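How do you teach a robot arm to grab stuff?

Ok so you want a robot that picks things up. Big job! We're building one at the shared workshop, me and Sobia Khokhar and Emlyn Parry, and we call it Wovis. One arm, two fingers, lots of screws. Nearly 300 of them.

First thing: a robot doesn't know what a cup is. Or a chair. Or up. It has motors, and motors just turn when told. Somebody has to tell them how far.

Way one is writing it all down. Turn the shoulder. Stop. Bend the elbow. Stop. Close the fingers. Works fine if the cup is always in the same spot. Move the cup a bit and Wovis grabs air (very funny the first time).

Way two is showing it. A person does the job with a gripper in each hand, over and over, and a computer saves every move. Later the computer looks for what was the same each time. Emlyn did 194 tries with a sponge. His arms got tierd.

What about those black and white square patterns? They're like name tags. A camera spots the squares, and the computer works out where the tag is and which way it's tipped. So it knows where your hand went too.

Soft things are hard. Squishy, floppy, they change shape. Big things are hard too, you need two hands and they have to agree. We're still stuck on that part, the second arm isn't even wired yet. Maybe by November.

Want to try? Get kitchen tongs and move ten socks into a bowl. Now do it with one eye shut. Harder, right? Thats a bit what it's like for Wovis.

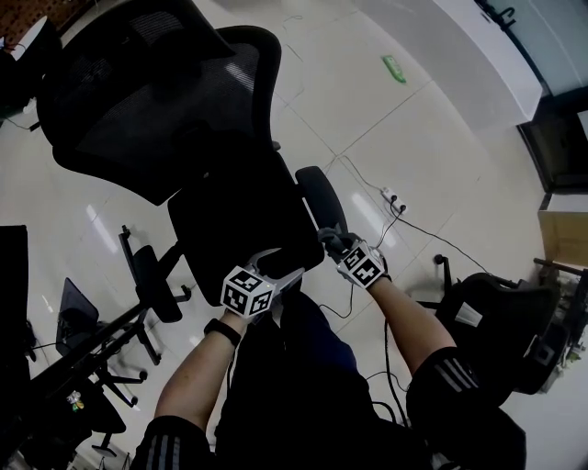 Why do robot fingers need rubber on the tips?

Bare metal is slippery. Rubber grips better, so the robot can hold on without squeezing so hard that it crushes things.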